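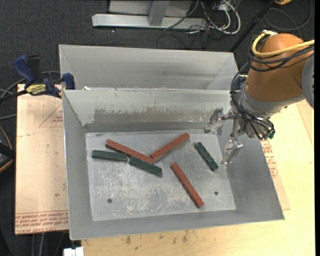 Styliani Spanos wrote back within the hour that if the arm skips a block, the first thing to look at is what the block is touching, and would we please stop restarting the computer.

So we stopped restarting the computer. Log continues below. Ticket is still titled "Arm ignores blocks," which was my wording on the first night and which I would now like to soften to "Arm is picky about blocks."

Ticket 149
Project: Kordale (bin picking, student team)
Opened by: Paavo Vuorinen
Assigned to: whoever is in the lab
Status: open, then closed, then open

Problem as reported
Arm moves over the bin, thinks for a bit, goes home. Reports "no valid grasp." There are six blocks on the floor of the bin, three red and three green. A toddler could find a valid grasp. Happens on most runs but not on all of them, the worst kind of bug to own.

Steps to reproduce
1. Put the red and green blocks in the front bin.
2. Start the pick routine.
3. Get disappointed.

Entry 1, Paavo
Restarted the computer. Restarted the arm. Restarted the computer again in case the first time had hurt its feelings. No change.

Entry 2, Paavo
After the note from Styliani. Laid each block by itself, well away from the walls and from its neighbors. The routine picked up all six. Pushed a green one flush against the side of a red one and it refused both. Pulled them apart, it took both. I did this until I was sure and then a few more times because it was the first thing that had worked all week.

Entry 3, Santeri Manninen
Paavo, this is good, but please write down how far apart. "Well away" is a mood.

Entry 4, Paavo
Fine. With a gap of 14 mm or more between blocks it picks every time. With 4 mm it never does. In between it depends on the angle. Angles not written down, I was hungry.

Entry 5, Santeri
Looked at the code. The planner wants room for a finger on both sides of the block, as it should, but it also adds a safety margin around everything it sees. The margin is set in one file for the fingers and then again in another file for the bin, and the second one gets applied to the blocks too. So every block is wearing two coats. When two of them lie side by side there's no room left between the coats and it gives up.

git blame says the second margin was added in August by me. I have no memory of this. The commit message is "safer."

Entry 6, Santeri
Took the second margin off the blocks and left it on the walls. Ran it with the red ones end to end in a V and a green one tucked up against them. It took the reds first, then the green. Closing.

Entry 7, Arvo Seppälä
Reopening. Sorry. It now picks fine on the left side of the bin and is still strange on the right. Twice it went for a spot on the floor where there is no block, and closed on air with great confidence.

Entry 8, Santeri
Which spot?

Entry 9, Arvo
The hole. There are two round holes in the floor of the bin and it went for the one on the right. I think it believes the hole is a very short green block. They're both dark, I can see how a person might get there after a long day.

Entry 10, Paavo
Can we tape over the holes?

Entry 11, Styliani
You can, but the judges at Fisesberg bring their own bin, and you won't be allowed to tape theirs. Set a minimum length for a block. Your shortest one is a good deal longer than a hole is wide. Also look at the color threshold for green. It's loose enough to let in most of what is dark.

Entry 12, Arvo
Minimum length added. Color threshold tightened. The first try was too tight and it stopped believing in green altogether and sorted the reds with what I can only call relief. Second try is good.

Entry 13, Paavo
While the power was off I went over the wrist cables. One of the thin ones had a tie that was too snug when the last joint turned all the way around. Replaced the tie. Probably nothing to do with this ticket but I wanted credit for it somewhere.

Entry 14, Arvo
Long run finished. 223 picks, blocks dumped in by hand with no arranging. No grabs at the hole. It missed four, and every one of those was a block lying hard against a wall, where Santeri's margin still applies. I would call that working as designed, if somebody had designed it.

Entry 15, Santeri
I'll open a separate ticket for the walls. Idea for now: nudge the block out with one finger and try again. Teemu Rissanen says the Oksanen team does this already, and that it looks silly and scores well.

Entry 16, Styliani
Looks good to me. Before you close it, put both margins in one file. Then write a commit message with at least one noun in it.

Entry 17, Santeri
Merged on 20th September. Message reads "Use one margin for blocks, keep wall margin, ignore holes." I count five nouns, depending on how you feel about "one."

Status: closed
Follow-up: blocks against walls (Santeri), record the angles this time (Paavo), clamp check before every long run (Arvo)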